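Status: working notes, last edited Thursday, August 15, 2024. Numbers may change. Opinions probably won't.

# wrist-tag-compare

Data and notes from comparing two ways of getting hand pose out of head-camera footage of people handling cloth. The target is a pair of parallel grippers at Wamholm that are supposed to learn table setting from this material. Whether they can is a separate question, and this repo does not answer it.

The two methods:

- **Soler** – wristbands carrying square fiducial plates, with pose solved from whichever plates the head camera can read.
- **Bellamy** – bare-hand tracking from the same head camera, no markers.

Both were sold to us as "good enough for fabric." We had doubts about both and still do.

## What's in the repo

| Folder | Contents |
|---|---|
| `clips/` | 200 head-camera clips, cloth handling only |
| `pose_soler/` | wrist pose from the tags, one file per clip |
| `pose_bellamy/` | hand pose from the markerless tracker |
| `checks/` | hand-labeled fingertip positions for 40 clips |
| `replay/` | gripper logs from Wamholm, 18 attempts |

File names match across folders. If a pose file is missing, the solver gave up on that clip. We did not fill gaps or interpolate.

## Task

Spread a tablecloth, straighten it, get the wrinkles out near the edge. The operator works with both hands and nobody scripts which one does what. In practice one hand tends to pinch and lift while the other holds the fabric down, and that split is where the comparison gets interesting. A pinch maps onto a two-finger gripper fairly well. Fingertips pressing cloth flat against a table do not map onto much of anything we own.

The printed fern cloth with the scalloped border is the hardest of the set. Its leaf print is crisp on one side of the seam and faint on the other, and the markerless tracker's confidence moves around in ways we can't explain from the hands alone. We suspect the background. We haven't proved it.

Tags on the wrist have the opposite problem. The plates read fine against cloth like this, but they tell you where the wrist is and leave the fingers to guesswork. Soler's documentation calls the wrist-to-fingertip offset "stable." Look at a left hand lifting a corner and a right hand pressing down near the edge, and decide how stable you think it is.
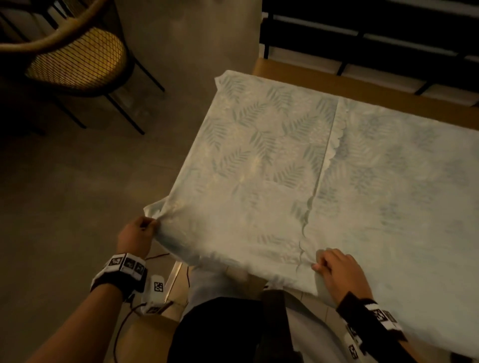 ## Findings so far

1. Wrist position from the tags is steady as long as a plate faces the camera. When the forearm rolls, the solve jumps as one plate takes over from the next.
2. Markerless fingertips look convincing in the overlay video and much less so against the labels in `checks/`. Don't judge this method by the overlay.
3. Lifted folds hide fingertips. Neither method knows when this is happening. Bellamy reports a position anyway, with a confidence score that we no longer use for filtering.
4. Cable routing matters more than we expected. A lead pulled tight will shift the band, and after that every pose carries the same error until someone notices.
5. Replay at Wamholm was poor with both sources. The grippers managed the pinch on some attempts and the smoothing on none. We would not blame the pose data for all of that – the gripper pads are hard and slide on the fabric.

## Running the comparison

```
python compare.py --clips clips/ --a pose_soler/ --b pose_bellamy/
python score.py --labels checks/
```

`compare.py` only measures disagreement between the two methods. Low disagreement does not mean either one is right. We have clips where they agree closely and both miss the finger.

## Known problems

- Head-camera motion is not removed. If the operator looks down quickly, both tracks smear.
- Lighting is dim in part of the set. We left those clips in, as the demo rooms we've visited weren't any better lit.
- The labels in `checks/` come from one pass by 2 labelers. Where they disagreed we kept both answers.
- There is no force data, so "pressing" and "resting" cannot be told apart from pose.

## What this should not be used for

Please don't cite it as evidence that tagged wristbands beat markerless tracking, or the reverse. It covers one kind of task in one kind of setup. A fair test would need tags on the fingers, and Avham's finger sleeves are still on order.

## License

Internal to Avham and Wamholm for now. Ask before passing the clips on.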